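Print this item | E-mail to a friend

Search the newsletter: enter a title or name Go

THE BALCONY SEAT
Will the lighthouse keeper come back? A long look at the Wuvley rumors

Well, my friends, it has been quite a month in the mail bag. I sat down in early May expecting to write a nice calm item about the summer releases, with a word or two on popcorn prices, and then the second Wuvley picture got its first teaser and all of you lost your minds at once. I say that with love, because I lost mine too. I watched the thing on my phone in the parking lot of the grocery store with a bag of frozen peas sweating on the passenger seat, and then I watched it again when I got home, and the peas were not what they had been.

For those who missed the first one (and there are a few of you, you've written to say so, and you're forgiven), Wuvley is the story of a little island town where the fog comes in one evening and doesn't leave. The lighthouse keeper is the only person who can hear what's in it. That's all I'll tell you. It came out with hardly any advertising, played at our own Kadlec theater for what was supposed to be a single week, and stayed for 14. I went four times, once by myself at the noon show, which is a lovely way to see a scary movie if you happen to be a coward like me.

Now, at the end of the first picture, the keeper walks down the jetty and into the fog, and the light goes around once more, and the credits come up over the sound of the bell. A person could take that to mean a number of things. My sister-in-law takes it to mean dead. I have never taken it to mean dead. We have had this out over two Thanksgivings and a baby shower, and neither of us has moved an inch.

So you can imagine what it did to our family when the teaser came along. It's short, barely long enough to get comfortable. We see the town again, cleaned up and full of summer people. We see the ferry. There's a shop on the harbor selling little plaster lighthouses, which I thought was a good sour joke. And then, right at the end, after the title has come and gone and you're already reaching for the button, the bell rings. One time. That's it! That is the whole of the evidence, and from that one bell people have built a cathedral.

The folks who think the keeper is coming back will tell you that the bell was never rung by anyone else in the first picture. I went back and checked this, with my feet up and a notebook on my knee, and I'm sorry to say it isn't so. The ferry captain rings it in the storm. You only see his sleeve, but it's his sleeve, it has the patch on the elbow. Still, he rings it fast, over and over, the way you would if you were frightened, and the bell in the teaser is slow. It's the keeper's way of ringing. I would swear to that in front of a judge.

Then there's the matter of the cast list. Selico, the company that made both pictures, put out a list of returning parts along with the teaser, and it has 13 names on it, and the keeper isn't one of them. A good many people threw in the towel right there. I would only say, gently, that the first picture's list didn't mention the drowned boy either, and he turned out to be half the movie. Selico likes to keep something in its pocket. I don't call that lying. My mother did the same with birthday presents, and she was the most truthful woman in the county.

What worries me more, if you want to know, is the length of the thing. The word going around is that the new one runs 40 minutes longer than the first. I have never in my life come out of a ghost story wishing it had been longer. Part of what made Wuvley so good was how little of it there was. A door, a lamp, a wet coat on a hook. You filled in the rest yourself, and what you filled in was worse than anything they could have bought. When a follow-up gets a bigger purse there's a temptation to show you everything in the cupboard, and I'd rather they kept the cupboard shut and let me listen to it.

I felt the same way about Itport, if you remember that one. It was the space station picture from the same people, the one with the children's choir on the soundtrack. The first hour was as good as anything I've seen, all those empty hallways and the one blinking panel, and then they brought the creature out under bright lights and it looked like a wet glove. I still recommend it. I just recommend you leave for a cold drink at the right moment and stay gone a while.

But I'm wandering. The question I asked in last month's issue was a simple one: should they bring the keeper back at all? I figured on a handful of answers. We got 700, counting the postcards, and I've read every one, some of them aloud to the dog. They were generous and funny and a few were quite cross with me, and several went on longer than this column does, so I know I'm among my own people.

The Yes pile is the taller of the two. Most of you who are in it simply miss the keeper, the way you'd miss a neighbor. You miss the tea tin and the bad singing and the way every conversation with the harbor master ended with one of them walking off. One reader wrote that she had lost her father the winter the picture came out and that the keeper's walk down the jetty was the first time she'd cried properly, and that she would give a great deal to see somebody walk back up it. I had to put that letter down and go stand in the yard for a bit.

The No pile is smaller but it's well argued, and I'll admit it has shaken me. The feeling there is that an ending is a kind of promise. If the keeper comes strolling out of the mist in a dry coat, then the walk down the jetty was only a trick, and you can't watch the first one the same way ever again. I have been on the Yes side of this from the start and I don't have a good answer to that. I've tried a few out on the dog.

There's also a middle pile, bless you all, made up of people who want the keeper back but only as a voice. I like this more each time I think about it. The voice could come through the old radio in the lamp room, the one with the cracked dial, and the new girl who has taken over the light could hear it and never say so to another soul. You'd get your keeper, and my sister-in-law would get to go on being right. I'd call that a fair trade for one more peaceful Thanksgiving.

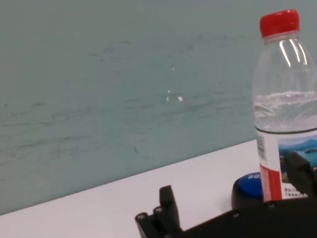
Pilar from the east side thinks we're all looking in the wrong place, and that the one to watch is the harbor master, who was standing on the dock at the end of the first picture and must have seen which way the keeper turned. She says he's the only person in that town who never once asks where the keeper went, and she would like to know why not. I read that and went straight back to the last reel, and she's right, he doesn't. He talks about the nets. He talks about the price of diesel. I've seen that picture more times than is decent and it went clean by me.

So now I have a whole new thing to lie awake over. If the harbor master knows, then maybe the slow bell is his, and he learned the keeper's way of ringing from all those years of listening to it across the water. Which would be a sad and lovely idea, and I'd be happy with it, and I'd also be wrong in front of a judge. We'll see. I've been wrong in this column before, as those of you who took my advice on the Christmas musical will recall.

The Kadlec will be showing the first Wuvley again the week before the new one opens, evenings at 7:30, with the noon show kept for us cowards. I'm told the balcony will be open, creaks and all. Bring a sweater, the heat up there has never been what you'd call dependable, and if you're in the row behind me please don't whisper what's coming, even if you've seen it as often as I have. Letters about the harbor master can go to the usual address, and I'll print as many as they'll give me room for next month.

Print this item | E-mail to a friend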